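Town of Ostel Clerk's Office
Support log: public comment form, short-term rental cap hearing
Opened: 29 Jun 2018
System: Onbridge agenda and comment module
Priority: High
Status: Closed, one follow-up item open

Problem as reported

Residents who sent written comments on the proposed short-term rental cap say their comments are missing from the council packet. The form gave them the normal thank-you page, but no email receipt arrived. The first calls came from owners in the Nikolaidis subdivision, then from renters on Flument Street. Both supporters and opponents of the cap are affected.

The packet lists 178 comments. The Onbridge dashboard shows some 500 received for the same agenda item. The hearing is still scheduled for the next regular meeting, and council has been told the packet will be reissued.

Checks made by the clerk's office

Opened the form in a private window and sent a test comment with a short message and no attachment. Thank-you page displayed and the receipt came within a minute. The test comment appeared in the dashboard and in the packet export.

Sent a second test with a street address on Flument Street typed in the address field. Thank-you page displayed, no receipt. The comment was in the dashboard under "Held" and did not go to the export.

Sent a third test with the same address and the "I live outside town limits" box checked. Receipt came. Comment exported.

Cleared the browser cache and repeated the second test on another computer. Same result. 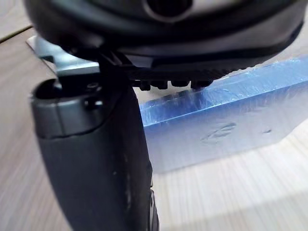
Dark gray housing, black ridged strip and small nubs along the underside.

Reply from Onbridge support

The "Held" status is used when an address does not match the town's street list. Held comments wait for a staff member to release them. They are left out of the packet export and no receipt is sent until release. Please confirm when the street list was last loaded and whether anyone on your side gets the held-comment notice.

Clerk's office response

The street list was last loaded in March, after the annexation vote. We compared it with the planning department's list. Flument Street is in ours as "Flument Ave," and the Nikolaidis subdivision streets are not in it at all. It looks like we loaded the draft sent over before the final plat was recorded.

The held-comment notice goes to an old shared mailbox that was shut off when the town changed email systems. We had no notice that anything was being held.

We do not want to release the comments one at a time if there is a bulk option. We also need the original submission time kept on each one. The comment deadline has passed, and a comment stamped with the release time would look late.

Reply from Onbridge support

Bulk release is available to administrator accounts under Comments, then Held, then Select All. The original submission time is kept in the record, but the default export prints the release time. To print the original, open Export Settings and change "Date shown" to "Submitted."

Before releasing, load the corrected street list. Otherwise new comments will keep being held.

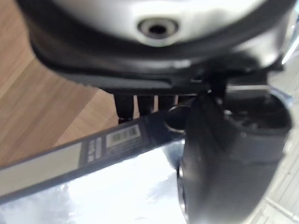 Fix applied

1. Got the final street list from planning and checked it against the recorded plat.
2. Loaded the new list and removed the old one.
3. Changed "Date shown" to "Submitted."
4. Released all held comments in bulk. Receipts went out to the people who had left an email address.
5. Pointed the held-comment notice to the clerk's current mailbox and sent a test. Notice received.
6. Exported the comments again and reissued the packet, marked "Revised," with a note on the agenda page.

Result

The count in the revised packet now matches the dashboard, less our 3 test comments, which were deleted. The Flument Street test was repeated with the new list and went through with a receipt.

Still open

4 comments have attachments that will not open from the packet link. The files open in the dashboard. Paper copies will be at the clerk's counter and in the council binders until Onbridge corrects the links. Sent to them as a separate ticket.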